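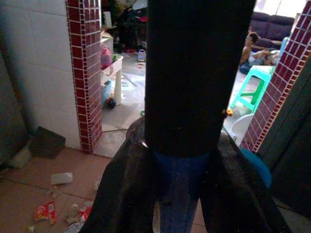 Small maroon-red tiles on the pillars at the doorway.

Open day at Wandside: how a billboard gets made
March 22, 2023

Wandside prints outdoor advertising, which means it is responsible for most of what you look at while stuck behind a truck on the ring road. Once a year it lets agency people in to see where their ideas go to become vinyl. I went for the press hall and stayed, I admit, for the lamingtons.

Our guide was Yurani Sánchez, head of production, who has the calm of a woman who receives final artwork eleven minutes before a deadline and has stopped remarking on it. She walked us past the big flatbed first. It was running a 29-sheet order for Dornar, the mattress people, whose autumn line is "Lie down about it". Printed at full size, one pillow is wider than my car.

Colour is where the arguments happen. Bergmann, the paint brand, sent back two proofs of the same beige last month. Yurani held them up together under the lamps and invited us to spot the difference. A junior planner from Susis said the left one felt more confident. He was given a biscuit.

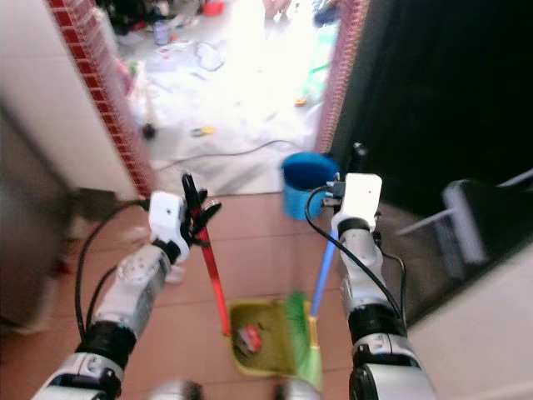
The site map

Upstairs, Rizwan Majumder looks after placements, with 3,857 panels on a wall screen and a little green dot for each one that is sold. He zoomed in on a bus shelter booked by a gym and, directly opposite, a bakery's six-metre custard tart. Both clients asked for the spot. Both have renewed.

He was less cheerful about headlines. Seven words is his limit at highway speed, and he keeps a folder of the ones that ignored it, including a superannuation ad with a footnote. We were allowed to look at the folder but not to photograph it, as several of the authors were in the room. 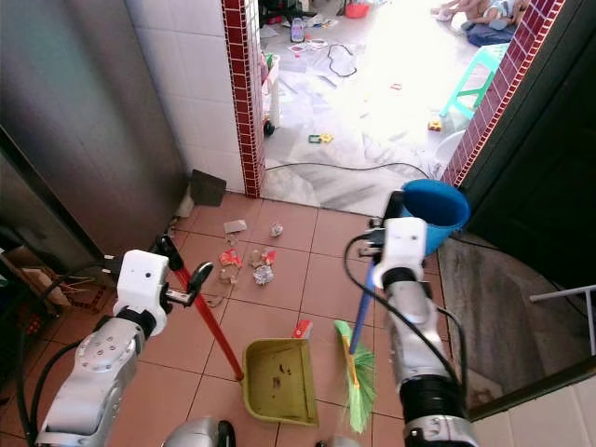 Dustpan on the tiles, with a small red packet close by.

The afternoon session on recycling old skins into tote bags was full by the time I found it, so I watched the Dornar pillow being rolled up instead. It goes up in April. The next open day will be listed on Wandside's site, and parking is on the street.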